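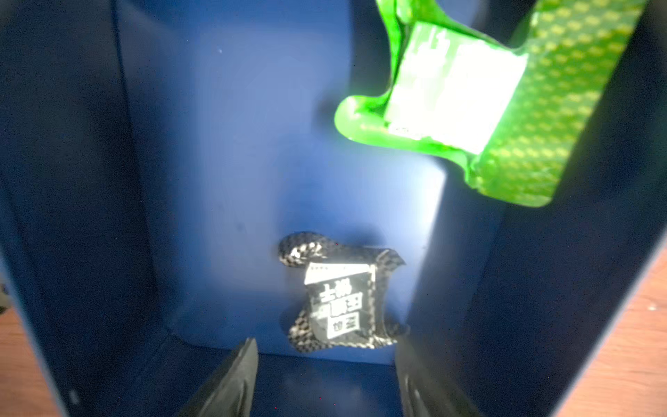

达利娅·乌伊博搬到斯特金科姆的第三个星期,单位里开始收冬天寄给灯塔的箱子。箱子是纳维卡斯货栈统一发的,每人一只,往里放什么自己定,第二年一月由船送出去。她把自己那只搁在厨房的椅子上,从上面往里看,深蓝色,越往底下越窄,只有靠里的那一面颜色亮些。她先放了一小包东西,黑银两色的格纹包装,拿的时候捏皱了,一角拧着翘起来,靠着里面那面站住。后来又拿了一包绿的,亮得晃眼,比那包黑的大,她一时想不好该放在哪一边。

水壶响了,她去关火,回来还是没想好。

“放吃的最省事。”吉里什·拉纳在电话里说。他在货栈管登记,干了很多年。“守灯塔的人什么都缺,就是不缺书。去年有人寄了一套百科全书,一八五二年版的,船上的人差点不肯搬。”

“那今年呢?”

“今年是埃格莱·西利尼娅守。你认识她。”

达利娅说她认识。

她和埃格莱在韦辛斯特德一起上过学,合租过两年房子,在面包房楼上。后来埃格莱借了她一笔钱,一千块,说八月还。八月过去了,钱没有还,埃格莱搬走了,留下一只炒锅和半袋米。达利娅把米吃完了,炒锅现在还在用,柄松了,她拧过几回螺丝。

“你还在吗?”吉里什问。

“在。箱子能不能不署名?”

“可以不署名,但是要编号。你的是一百号。她要是问我,我得告诉她。”

“她会问吗?”

“她们一般都问。那边没有别的事可做。”

达利娅挂了电话,把茶喝了。窗外是码头,下着雨,对面多文特商行的招牌已经亮了灯。她把绿的那包从箱子里拿出来,放在桌上,又从柜子里找出一罐蜂蜜、两双毛袜、一盒火柴。火柴不许寄,规定写在箱子附的单子上,她放了回去。毛袜是她母亲织的,有一双大了,她没穿过。埃格莱的脚比她大一号。

她把大的那双卷好,放进去。

晚饭以后,楼下的梅雷亚德·马尔卡希上来借秤。梅雷亚德也在装箱,她那只已经超重了,限重两千克,她要回去一样一样往外拿。

“你就放这么点?”她探头看了一眼。

“还没放完。”

“我寄了咸鱼。格林塔蕾说咸鱼那边有的是,叫我别寄。可我寄的是我自己做的咸鱼。”她坐下来,把秤放在膝盖上,“你这袜子是给谁的?上面写着谁的名字吗?”

“没写。是守灯塔的人穿。”

“是你那个同学吧。”

达利娅不记得跟她说过。可能是吉里什说的,也可能是她自己哪天喝了酒说的。镇子小,这种事她已经不去追究了。

“她欠我钱。”她说。

“多少?”

达利娅说了数目。梅雷亚德想了一会儿。

“那不算多。”她说,“也不算少。我姐姐欠我一头羊,欠了十一年。每年过节她给我寄一张贺卡,上面画着羊。”

“你生气吗?”

“头几年生气。后来那头羊要是活着也该老死了,就不知道气什么了。”她站起来,“秤我明天还你。”

她走了以后,达利娅把那双袜子又拿出来,看了看脚后跟。母亲织到脚后跟的地方总要换一种针法,说这样耐磨。埃格莱以前来家里过夜,穿过一双一样的,回去的时候忘了脱,第二天洗干净了送回来,还在袜子里塞了一个橘子。那时候她们十五岁。橘子两个人分着吃了,籽吐在窗台上的花盆里,没有发芽。

她找了一张纸,坐下来写信。头一行写“埃格莱”,第二行写“听说今年是你”。第三行她写了那笔钱的事,写完觉得口气像催账的,换了一张纸重写。第二张她写了炒锅,说柄松了,还能用。写到这里她不知道后面该接什么,就写了斯特金科姆的天气,写了货栈,写了自己现在一个人住,楼下的邻居会做咸鱼。纸写满了,钱的事没有写进去。

她把两张都读了一遍,第一张扔进炉子里。

信放在袜子下面。蜂蜜称不了,秤被借走了,她用手掂了掂,觉得放得下,就放了。

盖盖子之前,她想起埃格莱不吃蜂蜜。也许是不吃,也许是那时候嫌贵。她站着想了好一会儿,最后没有拿出来。人总会变,不吃也可以拿去换别的,守灯塔的一共有三个人。

交箱子的截止日是2021年12月30日,货栈开到下午四点。她三点多到的,前面排着几个人,地上都是踩进来的雨水。格林塔蕾·莱皮克在窗口收箱子,吉里什在后面写单子。

“一百号。”格林塔蕾把箱子放到秤上,看了看指针,“正好,没有超。盖子下面有信吗?有信要另登记。”

“有一封。”

“给谁的?”

达利娅说了名字。格林塔蕾写下来,问她怎么拼,她拼了一遍。吉里什没有抬头。

“署名吗?”格林塔蕾问。

后面的人咳嗽了一声。梅雷亚德也在队伍里,抱着她的箱子,隔着两步都能闻到咸鱼味。

“署。”达利娅说。

她签了字,拿了回执,折好放进大衣口袋。出门时雨还没有停,她沿着码头往回走,在多文特商行门口站了站,进去买了一把新螺丝刀。

回到家,天已经黑了。桌上还放着那包绿的,到底忘了装进去。她把它撕开,坐在椅子上吃了一半,剩下的折好口,放进柜子里,然后去修锅柄。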